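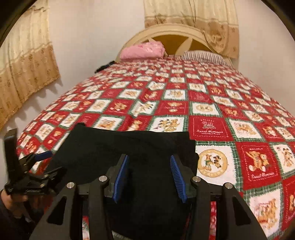
Why does a town with clean tap water still have a chapter's worth of waterborne disease to worry about?

Tap water leaves the treatment plant clean and then has to travel, and it also gets swallowed in pools, breathed in from showers and poured over lettuce by people who never met the plant's engineers.

Contents | Previous | Next | Glossary | Index

Chapter 7: What the Water Carries

Most readers of this book have never boiled a pot of water out of fear. They tend to think of waterborne illness as something found in history books, between the plague and the invention of the sewer. The germs have not read those books.

We begin in Ristora, a hill town of 2000 people with one spring, one storage tank and great pride in both. One November, after a week of heavy rain, 429 residents came down with stomach cramps and diarrhea. The town blamed the sausages served at a street fair. The sausages were tested and found to be merely bad. A cracked pipe below a cattle pasture got less attention, being harder to see and much harder to boycott.

Investigators mailed a short survey to 400 households. Of the first replies, 53 came from homes with private wells, and those homes had hardly any illness. Section 7.2 shows how that small group pointed to the pipe, and why the sausage theory lasted another month anyway.

Section 7.3 moves to the port of Premach, where the trouble was a decorative fountain. Before reading on, write down every way water entered or touched your body yesterday. Students usually stop at drinking and brushing their teeth. Keep going, and bring the list to Section 7.1.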